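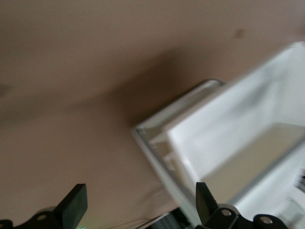 Section 2: Working safely and tidily around the arm

I've put this section ahead of the wiring and the software because it's the one I'd want you to read if you only read one. I look after the set-up at Dokcombe, and the same rules now apply at Girkton, so if you move between the two you shouldn't have to learn anything twice.

Most of our jobs on this bench are bin jobs — pick something up, put it in the bin, or the other way round. They look harmless, and mostly they are, but a gripper working close to the rim of a plastic bin can pinch a hand or crack a wall quite happily if you let it.

2.1 Before you switch on

1. Walk round the bench once with your hands in your pockets. I mean it! You see more when you're not fiddling.
2. Clear away anything that isn't part of the job. Mugs, phones, the cap off your pen, all of it.
3. Wipe the table top. If a mark won't come off, write it in the log so the next person doesn't waste time scrubbing at it (or, worse, teach the camera to look for it).
4. Set the bin where the job sheet says and give it a gentle push. If it slides, stop and sort that out first.
5. Look at the fingers. Check the bolts on the finger brackets are snug, by hand and with the short key only. Don't lean on it.
6. Follow the cable along its length and make sure it can't catch on the fingers when they close.
7. Press the stop button, try to start a job, and check that nothing moves. Then release it.

Note: the stop button test is done at every switch-on, including after lunch. I used to skip the lunch one and I was wrong to.

2.2 While it's running

1. Stay outside the yellow tape. The tape marks the reach of the arm plus a bit, and the bit is there for your elbows.
2. Keep one person on the stop button. If there are two of you, agree out loud who has it.
3. Run every new job at the slow setting first, all the way through, before you go anywhere near normal speed.
4. If the bin shifts, press stop. Please don't reach in to nudge it back, however quick you think you are.
5. If the camera picture goes smeary during a fast move, don't panic. Some blur is normal when the wrist is swinging. If it's still smeary once the arm has come to rest, pause the job and clean the lens with the soft cloth.

CAUTION: A paused arm is still a live arm. It can start again from the screen. Stop button in, then hands in — always in that order.

2.3 Changing the bin

We've tried a few bins over the years and I've become a bit fussy. Tall walls are fine, but they leave the fingers less room to open, so come in from above and stay well clear of the sides. See-through parts are a nuisance too, and bright white ones can throw a glare, so have a look at the camera view under your own lights before you trust it.

1. Press the stop button.
2. Swap the bin and line it up.
3. Choose the matching bin profile in Kunasis. The standard one is 2475 and the deep one is 2660.
4. Release the button and do one slow run with nothing in the gripper.

Note: if you pick the wrong profile, Kunasis won't tell you off. It simply goes to the wrong height. Read the number twice.

2.4 Finishing up

Park the arm, open the fingers, press the stop button and switch off at the wall. Fill in the log even if nothing happened. "Nothing happened" is a perfectly good entry and I'm always pleased to read it.

Spare fingers and bolts are in the drawer marked Lò. If you take the last of anything, put a note on the drawer.

Section last checked 10/12/2023. Next check due in March.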